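Kulton Opens Its Sorting Room to the Public, With Trays, Tables and Plenty of Elbow Room

Weekly tidying sessions begin this month for anyone with a drawer, a box or a whole closet to get through 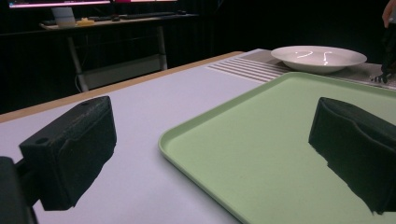 A mint-green tray on one of the worktables in the sorting room at Kulton. Photo: Levente Juhász

2021-07-09 – Kulton, the neighborhood workshop and lending library for household goods, is opening its sorting room to the public for the first time. Starting this month, people can bring in the small stuff that piles up at home, spread it out on a big clear table, and go home with it in order.

The room has been in use behind the scenes since Kulton moved into the old Hajdu building. Staff used it to check in donated kitchenware, match lids to containers and put together the household starter boxes that go out to families moving into new apartments. Nearly 3000 donated items passed through it last year, most of them small enough to fit in one hand: spoons, cookie cutters, cup hooks, napkin rings, keys to nothing in particular.

"People kept stopping at the door and asking if they could bring in their own junk drawer," said Izzati Wijaya, who runs the program. "We said no for a long time, and then one day in May we said yes to a woman with a sewing box, and she had such a good afternoon that we started planning the sessions that same week. I'm so happy we can finally do it properly!"

Each session lasts two hours and has space for 8 people. Everyone gets a stretch of table and a set of shallow plastic trays with raised rims. The method is a plain one. Everything comes out of the drawer or box and onto the table. Things that belong together go in the same tray, and anything that can't be placed waits in a tray of its own until the end. After that it's a matter of deciding what goes home, what goes to the donation shelf and what goes in the trash.

The trays were picked by Wilfredo Macaraeg, who looks after the room and its supplies. He tried out baking pans, shoebox lids and cafeteria trays before settling on the ones in use now, and he has strong opinions about all of them.

"A deep box is where things go to get lost again," Macaraeg said. "With a low rim you can see every button and every screw, and you can slide the whole thing down the table to the person next to you without it all ending up on the floor. Pale colors help a lot, too. Put a black screw on a dark tray and you'll be patting around for it all day."

The same thinking went into the tables. Macaraeg wanted smooth, light tops with a lot of open surface, and he asked that they be cleared completely at the end of every day – no lamps, no pencil cups, no stack of paper that somebody will get to tomorrow.

Sessions are open to adults and to children who come with an adult. No experience is needed, and there is no wrong thing to bring as long as it fits on the table. Past testers have come in with spice jars, fishing tackle, jigsaw puzzles that had been mixed together, a grandfather's stamp collection and a very large number of charging cables. Kulton asks that people leave paint, medicine, batteries that are leaking and anything sharp without a cover at home.

One session each month will be set aside for packing. Hervé Sabatier, who spent years working for a moving company before joining Kulton, will show how he wraps glasses, fills a kitchen box so nothing shifts, and labels it so that the coffee things turn up on the first morning in the new place. He'll also cover the order he packs a kitchen in, starting with the cake stands and the holiday dishes and finishing with the kettle.

"I love a well-packed box, I really do," Sabatier said. "You open it at the other end and it's like a present from yourself, and people get better at it very fast once they've had their hands on it."

The public sessions are free. Trays can also be borrowed from the lending library for use at home, in sets of two, for up to three weeks at a time. Borrowers are asked to wash them in warm soapy water and let them dry before bringing them back.

Places can be reserved at the front desk or by phone during opening hours. The sorting room is on the ground floor, next to the lending counter, and the entrance from the parking lot has no steps. People bringing heavy boxes can ask for a cart at the desk.

About Kulton
Kulton lends, repairs and passes on everyday household goods. Its lending library includes kitchen equipment, hand tools, folding furniture and party supplies. Donations of clean, usable kitchenware are accepted at the counter whenever the building is open.

Press contact
Izzati Wijaya, Program Manager, Kulton
Interviews and visits to the sorting room can be arranged on request.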